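Haltness Wrist Kit
Demo collection kit for tabletop arms
Product no. 3553

Home > Data collection > Kits > Haltness Wrist Kit

Wrist camera, two fingers, mount plate, one cable, and the recording software. Bolt on, plug in, start collecting. Made for small teams who need a few hundred good pick-and-place demos and don't want to spend a month building the rig first.

In stock. Ships in 4 working days.

What it's for

Teaching an arm by showing it. You drive the arm by hand or with the leader handle (sold separately), the kit records what the wrist camera sees plus joint positions plus how far open the fingers are, all on one clock. Out comes a folder of episodes your training code can read. No second computer needed, no sync box.

We sell the collecting end only. Model is up to you. Customers run all kinds of things on the data and we don't have a favorite.

What you get

Wrist camera, fixed focus, in housing
Pair of black fingers, rounded tips
Mount plate, standard bolt circle
Cable, camera and power in one jacket
Clip set for the cable (use them, see Notes)
Calibration card
Hex keys
Haltness Recorder, license for one arm, no yearly fee

Not included: the arm, the leader handle, the table, the props. Prop sets are on their own page, see Dovitetti Table Set below.

Why the camera is where it is

We get asked to move it back. Please don't. Fixed distance to the tips is the whole point, every kit sees its own fingers in the same spot, so demos from one station can be mixed with demos from the next one over. Both tips stay in view at the bottom with the fingers open. A policy that can't see its own fingers has to guess at the last inch, and the last inch is where the egg gets away.

The plate is pinned, it only goes on one way. If it rocks, a pin is missing. Write to us, we'll mail you one.

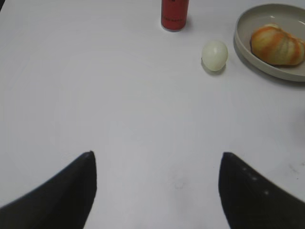

Episodes are short on purpose. Start pose, reach, grasp, place, let go, stop. Recorder starts writing when you press the foot switch or the space bar, and stops the same way. Press twice fast and the last episode is marked bad but kept, because sooner or later somebody wants the bad ones back.

Each episode stores:

wrist video
joint positions
finger opening
operator initials
task sentence, typed once per batch
good / bad mark
free note, optional

The task sentence matters more than people think. "Put the egg in the bowl" is fine. "Task 2 again" is not, and you'll hate yourself in May. Recorder won't let you leave it blank any more, but it can't stop you typing junk.

Suggested first batch

From our own setup sheet, written by Mahsa Farahani, who runs collection here. Plain light table, one target object, one bowl, one or two things that are just in the way. Keep the lights the same all day.

1. Zero the fingers. Open, close, open.
2. Run the calibration card.
3. Type the task sentence.
4. Set the objects down by hand. Don't line them up.
5. Record 15 episodes.
6. Stop and watch all of them. Yes all.
7. Fix whatever you saw, then carry on.

Step 6 gets skipped. It's the step that saves you the afternoon. Usual finds: operator always comes in from the left, the bowl never moves, a sleeve in the shot, fingers closing before they're down.

Move the bowl between episodes. Move the target more than feels natural. Let objects sit half out of view at the start sometimes, the arm will meet that in real use and it should have met it before. Rotate who drives, every operator has habits and the model will pick up one person's habits very faithfully.

Objects that work well

Round, smooth things are harder than they look and worth having early. Eggs and egg shapes roll off the tips if you pinch high. Cans are good too, a can upright is one grasp and a can on its side is a different one, so record them as seperate batches. Shallow bowls make a forgiving target, deep ones hide the contents from the wrist view when the arm is low. Segmented or ribbed shapes let you see straight away if the grip twisted.

Skip anything clear for the first batch. Skip mirrors and chrome for the first ten.

White tables

Most labs go white. Good contrast with black fingers, easy to light. It also shows every smudge and scuff, and that's ok. Don't scrub between episodes. A bit of wear on the surface is harmless variety, but a table that is spotless in the morning batch and marked up in the afternoon one can turn into a cue if you changed tasks at lunch. Mix the tasks across the day and forget about it.

Shadows: soft overhead light, two sources if you have them. One hard lamp off to the side gives you a shadow that moves with the arm and looks like an object.

Which arms

Works with the Rimex tabletop arms out of the box, driver is in Recorder. Other arms need a small adapter script that reports joint positions. There's a template in the install folder and it's short. If your arm has the standard flange the plate will fit. If not, ask about the blank plate, you drill it.

Grippers: the fingers fit the Rimex parallel gripper and the Kandasamy slim gripper. Kandasamy needs the longer screws, they're in the small bag, don't mix them up, the long ones will bottom out in the Rimex and feel tight when they aren't.

Software notes

Recorder runs on Linux. No Windows version planned. Writes to local disk, nothing leaves your machine. Export is one folder per episode, video file plus a plain table of numbers, and a converter for the common training formats is in the same install. Review window plays episodes back to back, left and right arrows to step, B for bad, G for good.

New in this release: batch rename, faster review, free notes show up in the export (they didn't before, sorry). Fixed a bug where finger opening was logged one step late on slow disks. If you collected on a slow disk before the fix, run the repair tool, it shifts the column and leaves the video alone.

Page and software notes updated 4 December 2021.

Notes

Clip the cable at every joint. A loose loop will wander into the wrist view and then it's in your data forever.
Tighten fingers with the gripper closed.
Wipe the camera window with a dry cloth only.
Re-run the card after any knock, even a small one.
Finger tips wear. Swap as a pair, never one.
Don't swap finger styles in the middle of a batch.

Price

Kit, complete: $364
Spare fingers, camera housing, cable: see Spares
Second Recorder license: ask, we discount for multi-arm rooms
Schools: write from your school address

Goes with

Dovitetti Table Set, props and bowls for tabletop tasks
Haltness leader handle
Foot switch, wired
Blank mount plate

Questions we get

Can I run two kits on one arm pair?
Yes. Two licenses, one machine, Recorder puts both on the same clock. Name the arms left and right before you record anything.

Do I need an overhead camera as well?
Depends on the task. For pick and place on a small table, wrist alone gets you a long way. If the target often starts out of view, add one. Recorder takes one extra camera input.

How many episodes do I need?
Can't tell you, it depends on the task and the model. Collect a batch, train, see where it fails, collect more of exactly that. Works better then one giant pile up front.

Can I send you a few episodes to look at?
Yes please. Small zip, a handful of good and a couple of bad ones, and the task sentence. Bijan Naseri reads that inbox and will write back with what he'd change.

Returns
Unused, in the box, pins and all. Worn fingers we can't take back.

Order: use the button at the top or send a purchase order to the sales desk. Put the arm model in the comments field so we pack the right screws on top.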